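How to Sharpen a Kitchen Knife on a Whetstone

Your knife is dull. I say this without having met it, because they all are. The average kitchen knife gets sharpened once, at the factory, and then spends its life squashing tomatoes.

You need a combination stone, a damp dish towel and a free half hour. My stone is a Stedero with a coarse side and a fine side, and it cost me 38 dollars. The shop also had one for 169, in a box with a ribbon on it. The tomatoes have not asked which one I bought.

Step 1. Soak the stone

Put it in a bowl of water until it stops bubbling. Some stones only want a splash on top, so read the leaflet before you drown yours. Fold the towel, lay it on the counter and set the stone on it, coarse side up. If the stone slides when you push it, wring out the towel and try again.

Step 2. Find your angle

Most Western knives like something between 15 and 20 degrees. I use 19 because that was the number on the plastic wedge that came with my stone, and I am easily led. Hold the blade at that angle and keep it there. Wobbling is how a sharp knife becomes a butter knife with ambitions. 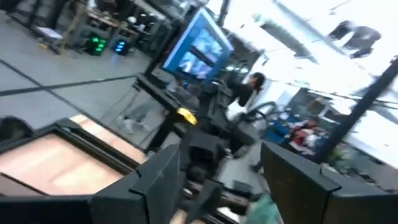

How do I know when to switch sides?

Run your thumb very lightly away from the edge, never along it, and feel for a faint roughness on the side facing up. That is the burr. Once you can feel it from heel to tip, turn the knife over and do the other side.

Step 3. Work the coarse side

Push the blade across the stone, edge first, as if you were shaving off a very thin slice. Press lightly. Sorin Gashi, who taught the Friday class where I learned this, made us do 50 strokes a side before he would look at anyone's knife, and then he looked at mine and said "again." Add water when the stone starts to drag. Leave the gray sludge alone – it is doing some of the work for you.

Step 4. Work the fine side

Flip the stone and repeat with less pressure. Finish with a few alternating strokes, one per side, to take off what is left of the burr.

Step 5. Test it

Use a sheet of paper or a ripe tomato. Your arm hair is your own business. If the knife skates off the tomato skin, go back to step 3.

Wash the knife by hand, dry it, and keep it out of the drawer with the can opener. Let the stone dry in the open air overnight before you put it back in its box.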